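Slow moves: Ayanda Kekana on chess by mail

The postcard on Ayanda Kekana's refrigerator has a picture of a lighthouse on the front. On the back there are two lines about someone's tomato plants and then, in small block capitals, a chess move. She has been looking at it for four days.

"I know what I want to play," she says, pouring coffee. "I knew the first evening. But I've got all week, so why would I send it now? I could be wrong! I'm wrong a lot."

Kekana runs the postal chess circle in Prultton, which started with six people and now has players in 19 towns. They play the old way, one move to a card, with a stamp on it. A game can last two years. Her longest, against a retired bus driver in Biststead, ran to 61 moves and finished in a draw, and the two of them still hadn't met. (They have now. He brought a cake, and they played five games in an afternoon, and she says every one of them was terrible.)

She keeps everything. In the back bedroom there is a long drawer with 348 cards in it, sorted by opponent and tied up with kitchen string. I asked to see a few and we were in there for most of an hour. You'd expect a lot of chess, and there is a lot of chess, but there are also recipes, weather, a drawing of a dog with a cone on its head, and a running argument about whether a hot dog needs onions. One card says only "Knight takes. Sorry about your mother."

"That one I'd save from a fire," she says. "He took my knight the same week. Didn't go easy on me at all, and I loved that."

Kekana learned the game late. She was 34, working nights on the front desk of a small hotel, and somebody had left a travel set in the lost and found. When the claim period ran out it was hers. She taught herself out of a library book with the last chapter missing, so for a long time she could open a game and had no idea how to end one.

"I'd get to a rook and a king and just wander around," she says. "I thought that was a draw. I told people it was a draw! I owe a few people an apology."

The mail games came out of those nights. A guest saw her with a board behind the desk, asked if she played, and left his address along with the first move. She wrote back from the lobby at three in the morning. His answer came nine days later, and by then she had worked out what she would do against every reply she could think of. He played something else.

"I was so happy," she says. "I sat there laughing. It had honestly never crossed my mind, that move, and I'd had nine days."

I wondered how she keeps all of it in her head. She doesn't. Right now she has eleven games going, and each one has a page in a ring binder with the position drawn in pencil, and when a card arrives she sets up the real pieces on the table and leaves them out for as long as she can get away with. She used to play through things on a screen and stopped. For her the pieces have to be something you can walk past. She'll be carrying laundry through and see that a bishop is hanging.

Her sets are nothing fancy. She likes the roll-up boards best, the kind schools buy, and she likes them with letters and numbers on the edges. A wrong coordinate on a postcard can cost you a month. Everyone in the circle has done it at least once, and the rule is strict: if the move you wrote is legal, it stands, even if it is ridiculous. She once meant to move a pawn and instead sent her queen to a square where it could be taken for free.

"I saw it the second I let go of the card," she says. "I stood by that mailbox for ten minutes. I did think about waiting for the mail carrier."

The cards themselves come from Predano, the little print shop near the station in Prultton, which does them for the circle in batches of 500. There's a grid on the left for the position and a space on the right for everything else. The first batch had the grid too big and people complained there was no room to chat. The new version gives the chess about a third of the card.

Strength doesn't seem to matter much to anyone. Kekana's own rating, from the few weekend tournaments she has played, is 1320, and she is cheerful about it. Some in the circle are a good deal stronger. They get paired with beginners on purpose, and the stronger player is expected to add a line now and then about what went wrong. There is a woman in Biststead whose notes are so good that people photocopy them.

What about cheating? Any phone could find a better move than any of them.

"Sure," says Kekana. "And then what do you do for the other eight days? The waiting and the thinking is what you get. If somebody wants to pay for a stamp so a computer can beat me, well, I hope they at least put something nice about their garden."

Every February the circle gets together at Shabalala, a café with big tables and a very patient owner, and plays across the board. The first hour is mostly people reading name tags and shrieking. Then it gets quiet, and then somebody realizes that a reply is expected in minutes and not in weeks. Kekana finds this hard. She has lost on time in every one of these gatherings but one, and in that one her opponent had gone to get soup.

She'd like more young players. Two teenagers joined last fall, a brother and sister who write tiny and fill the whole card, and she has noticed that both of them have started drawing in the corners. She'd also like to finish a game with her first opponent, the hotel guest. They're on their fourth. He is ahead by a pawn.

Before I leave she takes a blank card out of the drawer and hands it to me with a pencil. I haven't played since I was eleven. I write e4, because it's the only one I remember, and my address.

Her reply came the next week. It's on my refrigerator, and I know what I want to play, and I'm not sending it yet.

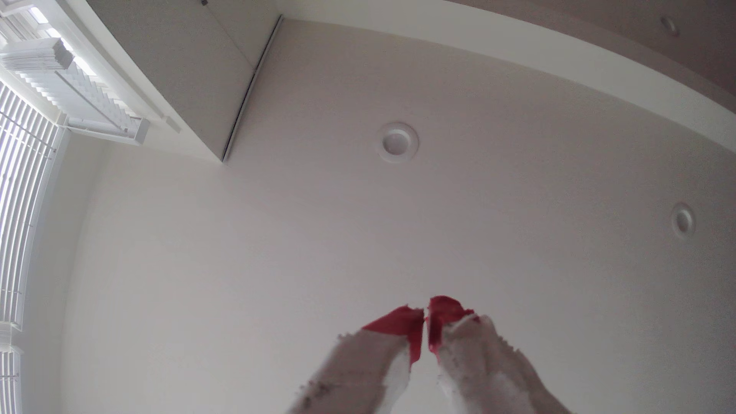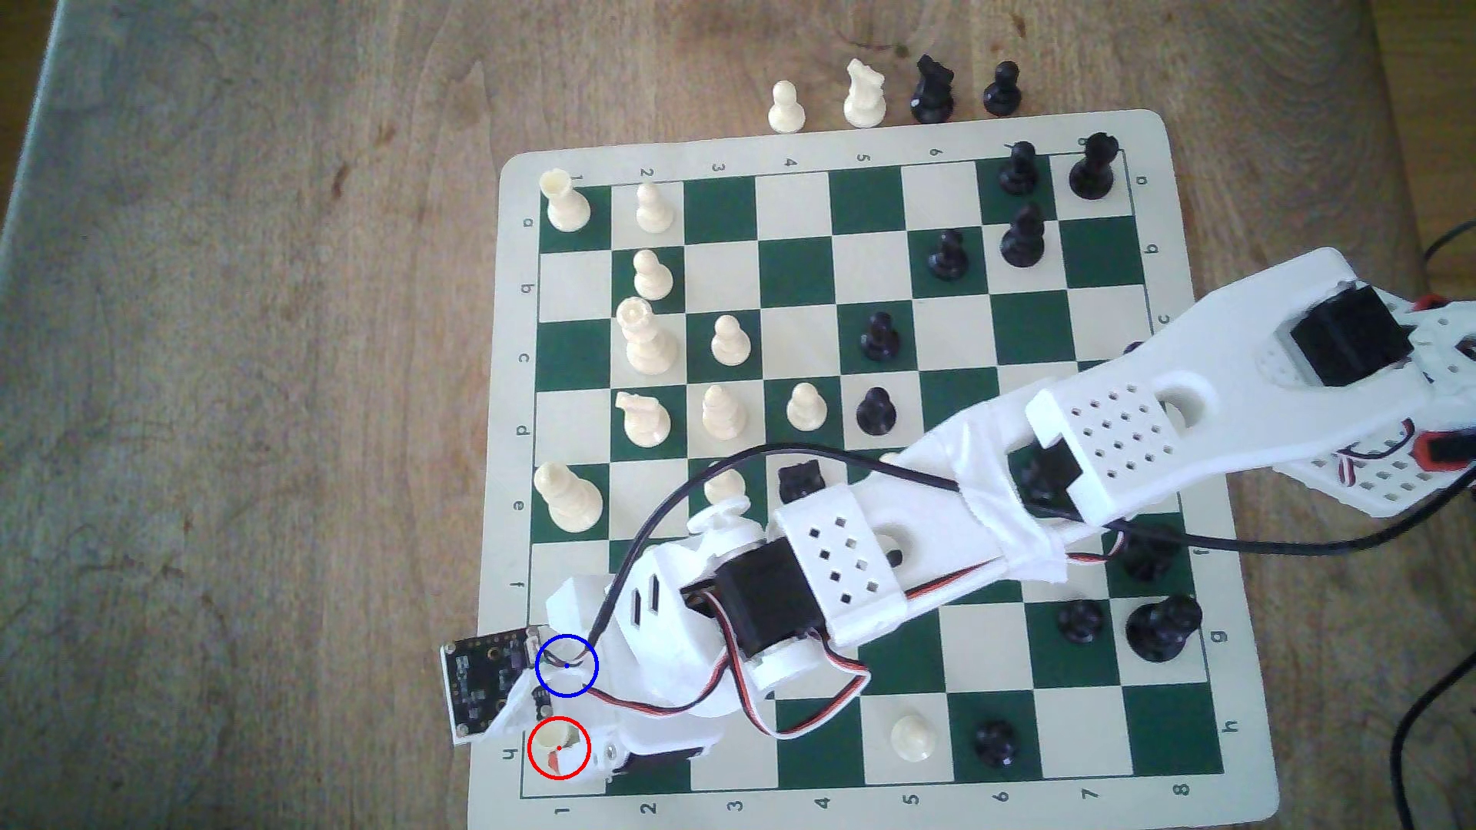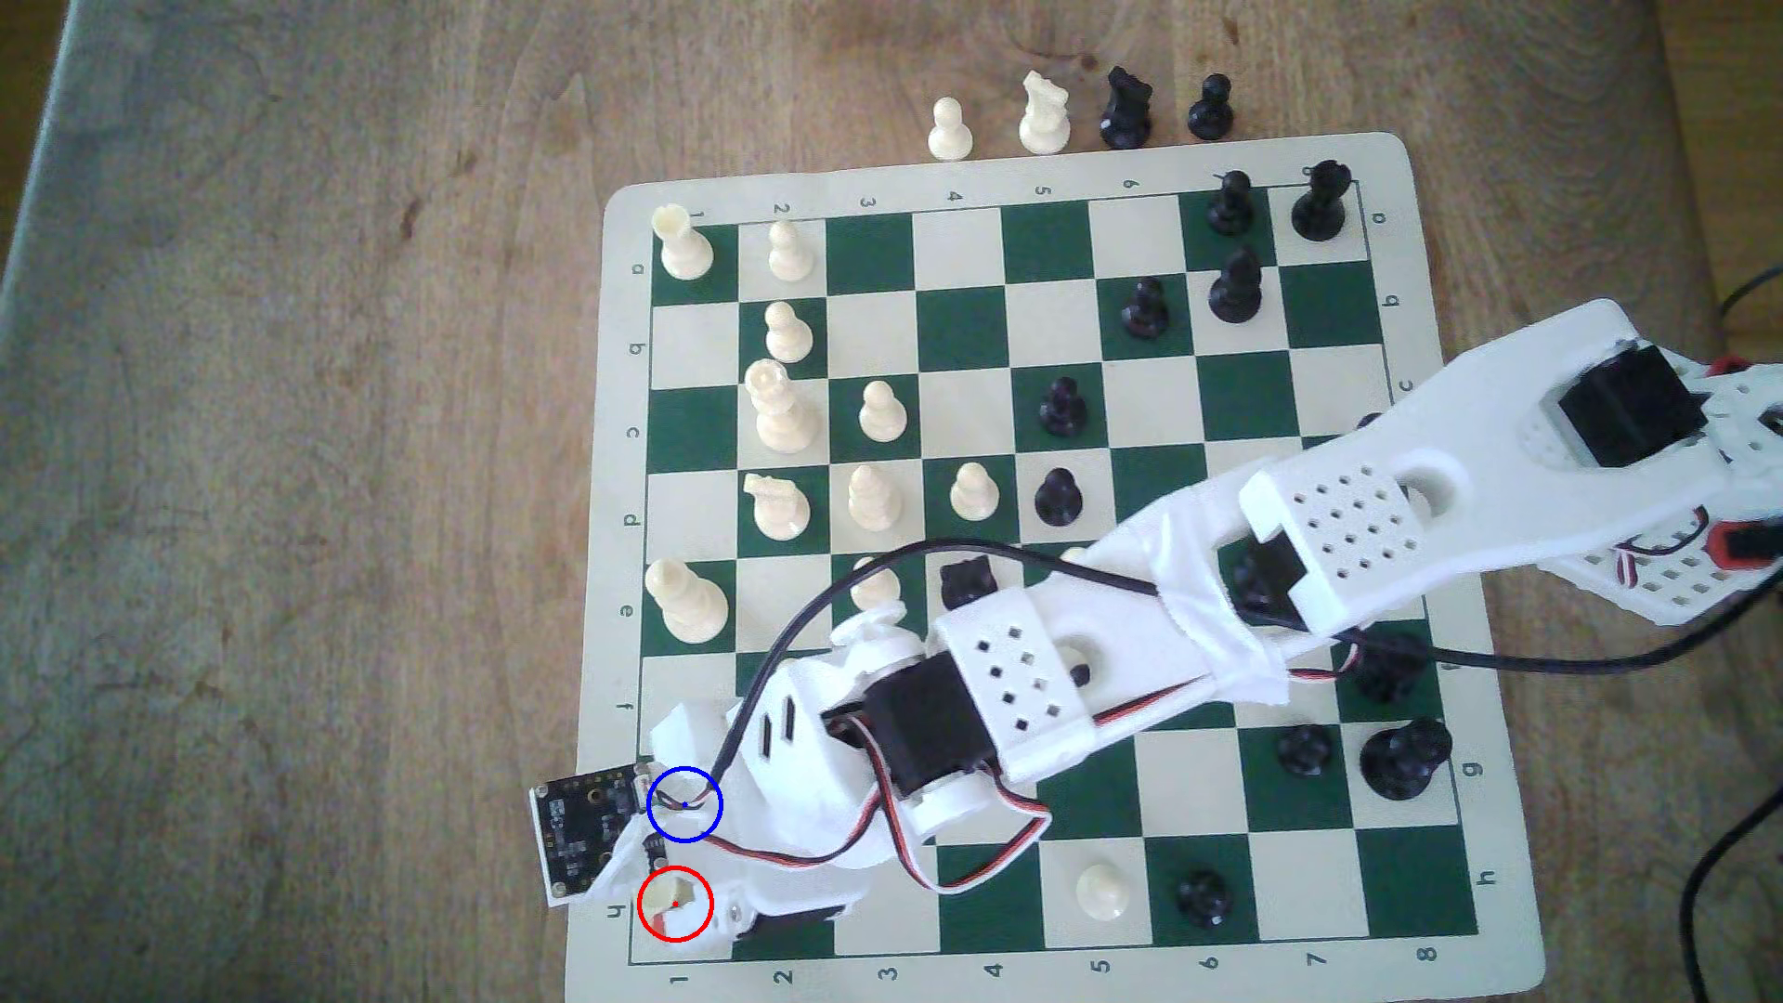

Second picture: a roll-up board in green and cream, with four captured pieces lined up along the top.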